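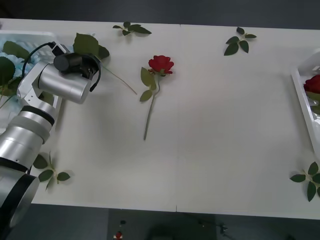
The left arm at Festmont with a stem in the gripper, tray behind it.

Fixing a gripper that reports a good grasp but drops the stem

Posted 11 August 2020 by Amber Naylor

This guide covers one fault we had in July on the flower sorting cell. The gripper closed on a stem, the controller reported a good grasp, the arm moved off toward the tray, and the stem slid out on the way. The log showed the run as a success every time. If your log says the cell is fine and your table is covered with flowers and bits of leaf, you may have the same problem.

The steps are written for a two-arm cell with wrist cameras and the Jakano controller. Menu names may differ on older versions.

Before you start

Stop the run and put both arms in hold. Press the emergency stop before you reach over the table. Hold mode keeps the motors powered, and an arm in hold can still move if someone resumes from the other screen. Matvii Ivanyshyn had his hand near the gripper when that happened to us, and it closed. He was not hurt. We now lock the second screen before anyone clears the table.

Pick up the loose sprigs as well as the whole flowers. A leaf lying near a stem can be picked up by the camera as part of it, and you will chase the wrong fault.

Step 1. Find out what the gripper thinks it is holding

Release the stop, home both arms, and close the left gripper on nothing. Write down the finger position. Then close it on a bare stem and write that down too. On our cell the empty reading was 2 and the stem reading was 8. The grasp check was set to pass anything above 2, so a leaf caught between the fingers was enough to pass.

If your two readings are the same, stop here. Your fault is in the finger sensor or its cable, and changing the settings will not help.

Step 2. Check where on the stem it closes

Run one pick at slow speed and pause after the gripper closes. Look for leaves between the fingers and the stem. Leaves fold under pressure, and then the stem has room to slide.

We had the grasp point set too near the leaves. Frauke Strobel moved it down the stem to a bare section and most of the drops went away with that one change.

Step 3. Raise the grasp threshold

Open Grasp, then Verify, and set the pass value between your two readings. We used 5. Do not set it right at the stem reading, or thin stems will fail.

Step 4. Add a second check after the lift

The controller checks the grasp once, when the fingers close. Turn on Verify After Lift and have it read the finger position again before the arm starts toward the tray. Set the action on failure to Pause. Ours was set to Retry, which sent the arm back down into whatever it had just dropped.

Step 5. Wipe the finger pads

Use a damp cloth, then a dry one. Look at the inside of the curve as well as the tip. Replace the pads if they are shiny. We order ours from Buschmann.

Step 6. Test

Run 39 picks at normal speed with someone watching the whole time. Compare the watcher's tally with the log. We got the same number on both after the second try. On the first try they were off by one, and it was a leaf again.

If it still drops

Look at the cable behind the wrist camera. If the loop pulls tight at full reach it can shift the camera, and every grasp point shifts with it. Redo the camera calibration after you touch that cable.

Old logs from before the fix should not be trusted for success rates. Nadja Gruber has marked ours, nearly 4000 entries, and they are left out of the monthly report.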